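Lellberg cafés to trial returnable cup scheme from August

Hultora, 7/17/22

Lellberg, the café and bakery group, will begin a returnable cup scheme at four of its shops in August. Customers who buy a hot drink to take away will be able to choose a returnable cup at the till, pay a deposit and get the money back when they bring the cup to any of the shops taking part.

The scheme will run alongside the paper cups the shops already use. Prices for drinks will stay the same whichever cup is chosen, and customers who bring their own cup will keep their present discount.

Two of the shops are in Hultora town centre, on Market Row and at the bus station. The others are at Annamalai House and on the Esero Road retail park. Each will have a return point next to the counter, open during normal shop hours. Returned cups will be washed at the bakery in Esero Road and sent back to the shops with the morning bread delivery.

The deposit has been set at £2. It can be paid in cash or by card, and it will be refunded in the same way. Customers do not need an app, an account or a receipt. A cup that comes back chipped or stained will still be refunded, provided it is one of Lellberg's own.

Ashwin Pai, operations manager at Lellberg, said: "We sell a lot of takeaway coffee, mostly before nine in the morning, and most of those customers are regulars. They walk past us again the next day. If a returnable cup is going to work anywhere it should work for them. We have kept it simple so that it doesn't slow the queue."
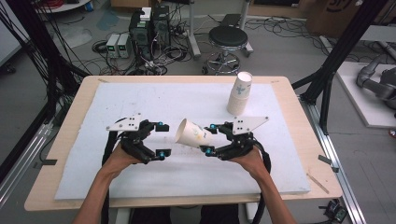

A paper cup of the single-use kind.

The decision follows a short trial at the Market Row shop earlier this year, in which 394 returnable cups were lent out over three weeks. Staff were asked to keep a note of problems at the till. The main complaint was about lids, which some customers found stiff, and a different lid has been ordered for the August launch. Several people also asked for a smaller cup for flat whites and children's hot chocolate. The scheme will now start with two sizes.

Kumiko Aoki, who manages the Market Row shop and ran the trial, said: "People wanted to know where they could take them back, and whether they had to rinse them first. The answer to the second one is no, but please tip the dregs out. We had one gentleman who saved up a week's worth and brought them back in a carrier bag, and that was fine too."

Staff at all the shops taking part will be trained before the launch. Part of the training covers hygiene, including keeping used cups away from food and clean crockery. Returned cups will be stored in lidded crates and collected daily.

Used paper cups can still be left in the separate cup bins inside the shops. Lellberg asks customers to empty them first and to put lids in the bin marked for plastics. Paper cups should not go in with newspapers and cardboard at home unless the local collection accepts them.

Lellberg will review the scheme after its first few months and look at how many cups are coming back, how the washing is being managed and what customers have said. A decision on whether to extend it to the remaining shops will be made after that. Other cafés in Hultora that would like to accept the cups are invited to get in touch.

Comment cards will be available at the counter in each shop taking part. Questions about deposits or refunds can be put to any member of staff.

Notes to editors

Lellberg runs cafés and a bakery in and around Hultora. The bakery supplies bread, cakes and sandwiches to all of its shops.

The returnable cups hold hot or cold drinks. They should not be used in a microwave.

Ashwin Pai and Kumiko Aoki are available for interview. Requests should be made through the Lellberg office at Esero Road.

Ends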